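Re: [letters] Beaulieu appeal, what now

Hi all, typing this between shifts so excuse the mess. Wayne's message first, for anyone who missed it:

> From: Wayne Li
> Has anyone heard if the appeal was lodged? Last I saw, Gordon
> was still in the remand centre and the consulate wasn't
> returning calls. Do we keep writing to the ministry or hold off?

Short answer, yes, lodged. Keep writing. Rochelle's update is pasted below, she cleared it for the list. 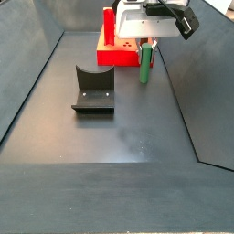
GRIDESTHORPE, May – Lawyers for Gordon Beaulieu have filed an appeal against his 27-month sentence for publishing without a licence. Beaulieu, 44, a dual citizen, ran a small newsletter for dock workers. His sister was allowed 2 visits this month, both with a guard in the room. She says he is eating and has been given his glasses back. No hearing date has been set.
– Rochelle Harawira

So that's where it stands. The petition passed 1,000 names overnight. Dougal wants to take it to the MP's office on Wednesday, needs one more person with him, preferably a constituent. Reply to him not me.

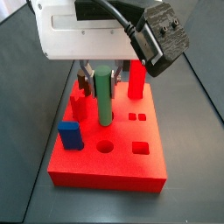

IF YOU'RE WRITING THIS WEEK

Keep it to a page. Polite, no insults about the judge, it gets back to Gordon. Ask for a hearing date and for his own doctor. Don't mention the other prisoners by name, their familes haven't agreed to it.

Old ministry address is dead, two letters came back to me. Send to the consulate at Itance and they'll forward. Airmail, not courier.

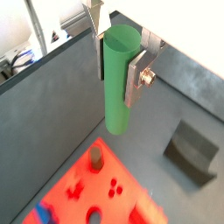
Also put your own return address on the back, in capitals. Lorne left his off and we have no idea if it got there.

Wayne, re your other question about the Drelura vigil: still on, 7 pm, church steps. Bring a candle in a jar, it was windy last time. No megaphone please, we dont have the permit.

Gotta run. Will post when theres a date.

Dougal's number is in the members' list if you can't get him by email.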